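Lulaseck opens its wearables plant, and I still have questions

Jun 13, 2026

12 comments

The wristband in the lobby case at Lulaseck is said to run 8 days on a charge. The one I was lent at reception was down to a third by the time I gave it back, and I had it for an afternoon. Benedita Rocha, who led our tour, told me it had probably not been charged fully. Maybe so.

The company moved into the old Magalhães building last year and held its first open day for press and suppliers this week. Guests got a badge, a coffee and a talk on market share in which every line went up. The slides gave shipments of 3000 bands a week. I asked whether that meant bands sold to people or bands sent to stores, and was told the two figures were "close." A later slide had no label on one axis.

Assembly is behind glass on the ground floor. We were kept to a painted walkway and moved along quickly, so I can't say much about how the work is done. Two of the lines were stopped while we were there. Rocha put that down to a shift change.

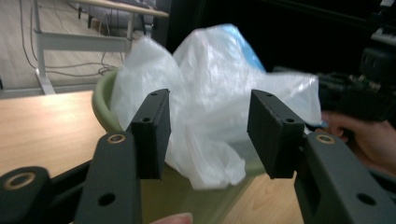
WEARABLES / BUSINESS

Upstairs was better. Henrique Neves runs the test room and seemed happy to talk about failures, which made a nice change after the slides. His team bends each strap sample 3000 times before a new batch is approved, and he let us handle a few that had split near the clasp. He also said the heart rate sensor still struggles on cold mornings. The brochure calls it "accurate in all conditions."

The new model, the Tivutex, goes on sale in July at 100 dollars. That undercuts the Drenow band most of my readers own, but the sleep reports need a paid plan after the trial ends, and the price of the plan wasn't in the press kit. I asked twice. Rocha wrote it down both times.

I've been promised a review unit. If it arrives, I'll wear it next to the Drenow and post the battery numbers for both.

Shares: 41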